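Cutting Skorik: Bendik Strand on editing by reel

31 August 2019

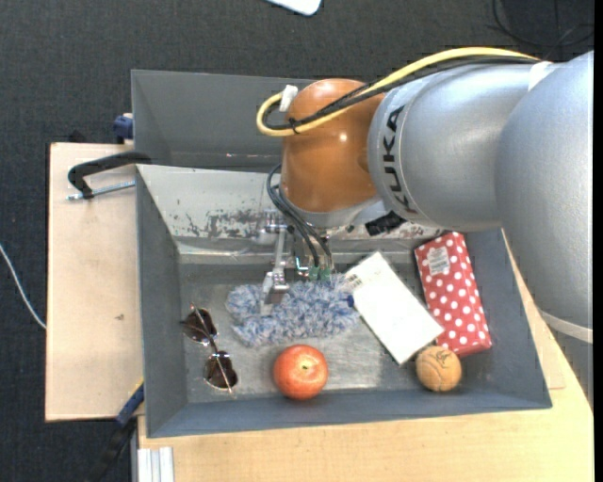

Bendik Strand cut Skorik on 16mm workprint before any of it was scanned. The director, Sixten Nordin, shot 13 hours of material over two winters in Ledska, nearly all of it without sync sound.

"We logged by reel, never by scene," Strand says. "Sixten wanted the order of shooting kept until the second assembly." The film has 600 cuts. The ferry sequence has five, and its longest take runs to the end of the magazine. "You see the flare-out. I left it in at full length."

Sound was built separately at Coltach, from location tapes made in November. Strand asked for the mix in mono. "The dialogue sits low. A stereo track pulled the ear off the faces."

He is now assembling Nordin's next feature, Nyberg, from a digital source.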